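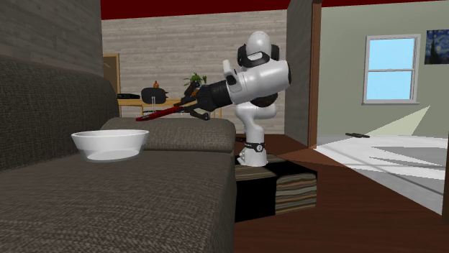
Call for participants: judging robot handling of household objects in simulated rooms

Applications are invited from members of the public to take part in a study run by the Barrios Institute. The study forms part of the Lerero project, which looks at how well people can tell, from a simulated recording, whether a robot arm will succeed in picking up an everyday object and putting it where it was asked to.

Background

Robot arms are now often taught and tested in computer-made rooms before they are tried in real ones. A simulated room can be reset at once, and the same task can be repeated many times with small changes to the furniture, the lighting or the starting position of the arm. The difficulty lies in scoring the results. An automatic check will record whether an object ended up inside a given area, but it says little about whether the movement was careful, hesitant or likely to knock something over in a real home.

In an earlier round of work, the Lerero team compared the automatic scores for 300 short attempts with the opinions of its own staff. The two agreed well on clear successes and poorly on everything else. Staff marked down a number of attempts which the automatic check had passed, most often where the gripper came in close to a second object. As the staff concerned had all worked with robots before, the team now wishes to repeat the comparison with people who have not.

All attempts were produced in Avura, the project's room simulator. The tasks take place on soft furnishings as well as on hard surfaces. Sofas were included on purpose, as most published tests use a bare table top, and a person at home is just as likely to leave things on a seat.
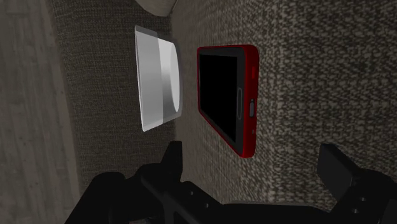
Each attempt is recorded from 2 viewpoints, one showing the arm in the room and one close to the gripper. Part of the purpose of the study is to find out which of these people rely on when they form a judgement, and whether they change their minds after seeing the other. Participants will therefore see the viewpoints in different orders.

What taking part involves

Participants will attend 3 sessions at the Institute, each lasting no more than two hours, including a break. In each session they will watch short recordings, pause them at a moment of their choosing and state whether they expect the attempt to succeed. They will then rate the movement for care and steadiness on a scale of 1 to 6. Ratings are entered using Flulent, a simple on-screen form. Training in its use will be given at the start of the first session.

No physical robot is used in this study, and participants will not be asked to control an arm themselves.

Who may apply

Applicants must be aged 18 or over and able to read instructions in English. Normal or corrected eyesight is required. Those who have been employed in robotics, or have studied it at university level, are not eligible for this round – they are welcome to register their interest in later work. Applicants who are colour blind may take part and are asked to say so on the form, so that results can be grouped correctly.

Payment and expenses

A fixed payment is made for each session attended, together with local travel costs on production of a receipt. Participants may withdraw at any time without giving a reason and will be paid for the sessions they have completed.

Use of information

Ratings are stored under a number and kept apart from names and contact details. Contact details are deleted when the final payment has been made. The ratings themselves will be published alongside the recordings once the study has closed.

How to apply

Application forms may be obtained from the Institute's reception or downloaded from the Lerero project page. Completed forms should be returned by the end of November. Sessions will be held in December, with morning and early evening places available. Applicants will be told the outcome in writing, whether or not a place can be offered.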